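# The shelf by the router

Every May I go through the flat black things that pile up next to the router and decide which ones stay.
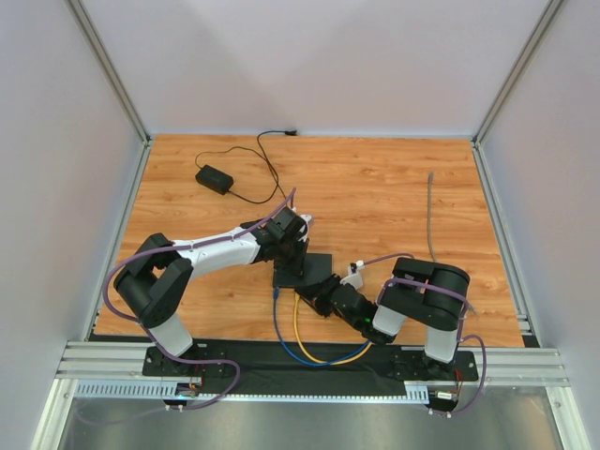
How long should you keep an old device you don't use? I give it 2 years, then it goes.

Karine Ouellet, who had this apartment before me, left 3 of them behind, plus a drawer of cables. One was an Altasa modem and it went straight to the recycling place on Perron. The other two I kept — mostly out of laziness.

My rule for cables is simpler. If I can't say what it plugs into, it goes in a bag by the door. A cable that fits something I own gets a strip of masking tape with the name on it, written in marker.

I paid $111 for the Flirside box I use now, so that one stays put. The drawer is still half full. I'll do the rest when I find the marker.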